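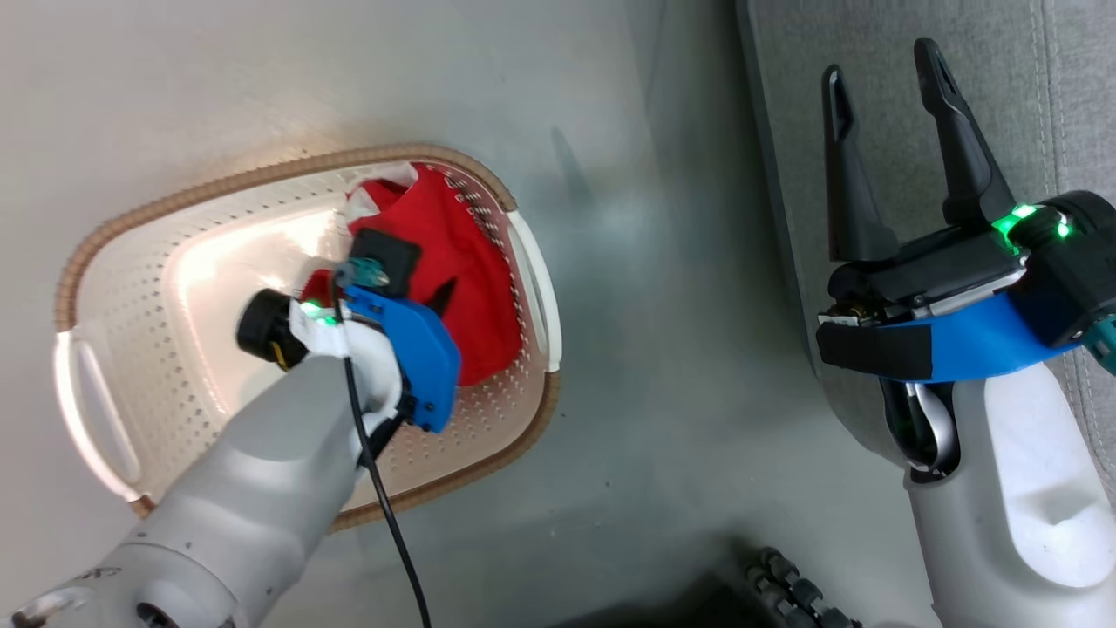
Figure 3. Head camera view during a basket trial. The left gripper is in contact with the red cloth; the right gripper is open outside the grasp.

5.2 Does the second arm help?

Earlier reports on the Nenell policy credit its results on cloth to two-arm coordination. We had doubts about that reading, and the trials in this section were set up to test it. The task is to take a single crumpled cloth out of a laundry basket and put it down on the floor beside it. We ran 600 trials on the Pruvthorpe platform, with the basket turned to a new angle before each one. A trial was scored as a success if the cloth was fully clear of the rim when the time limit ran out.

The policy succeeded in 531 of the 600 trials. Taken alone, the number looks strong. We do not think it says much about coordination. Figure 3 shows the kind of arm placement that worried us: one gripper is down in the folds while the other is held wide open with no cloth between its fingers. A single view cannot tell us whether the open gripper is about to do something useful, so we went back to the joint logs and marked every trial in which both grippers closed on the cloth before it left the basket. These were rare, and they were no more likely to succeed than the rest.

We then froze the right arm at its starting pose and repeated a small set of trials with the same weights. If the second arm mattered, the policy should have suffered. It did not, at least on a set this small – 10 trials is too few to rule out a modest effect, and we make no claim beyond that. The Danzer baseline, which plans each arm separately, was not rerun under this condition. It should be.

A second concern is color. Every cloth in the July training data was red or orange, and the test cloth is a bright red against a white basket and a pale gray floor. The Zimer segmentation module has an easy job in such a setting. Some of what is reported as skill with soft objects may come down to finding a patch of saturated color and pushing the fingers into it. We had no white or gray cloth in the test set and so cannot separate the two explanations.

The scoring rule also deserves some suspicion. It ignores how the cloth is held and whether the basket was dragged along the floor, and it treats a slow, clumsy pull the same as a clean lift. We kept the rule so that our numbers could be set beside the earlier ones, but we would not defend it on other grounds. Section 5.3 repeats the analysis with a stricter rule that counts any basket movement as a failure.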